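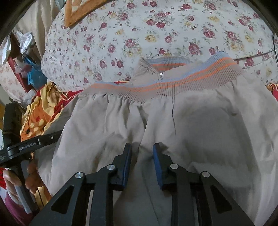 Darnell Thibodeaux wrote in to ask whether he really has to wash his sweaters before they go away for the summer, even the ones he wore only once or twice. Yes, Darnell, I'm afraid you do! Moths care a great deal about the little bit of skin oil and gravy we leave behind, and a sweater that looks perfectly clean to you and me can be a full dinner to them.

I learned this the hard way with a gray cardigan I loved (I still have the buttons), and since then I've been a bit of a fusspot every spring and again in October when it all comes back out.

Wash in cool water with a small squirt of mild soap, and don't wring. Roll the sweater up in a bath towel and lean on it, the way you'd lean on pie dough, then lay it flat and pat it into shape while it's damp. Sleeves first, then the hem. I go slowly on the ribbing, as it likes to creep outward. Leave it be for a day, turn it over, and give thick ones another day on top of that. My mother used the ironing board for this and I never saw how, the arms hung off both sides.

Fold, don't hang. Hangers put those funny little bumps in the shoulders, and steam only gets them out about half the time.

For storage I like an old pillowcase inside a lidded bin. Cedar blocks are lovely but they do fade, so rub them with sandpaper once a year until you can smell them again. And please write on the bin what's in it! I have 21 sweaters between the two closets, and one year I bought a second navy turtleneck because I couldn't find the first. It was under the Christmas tablecloth.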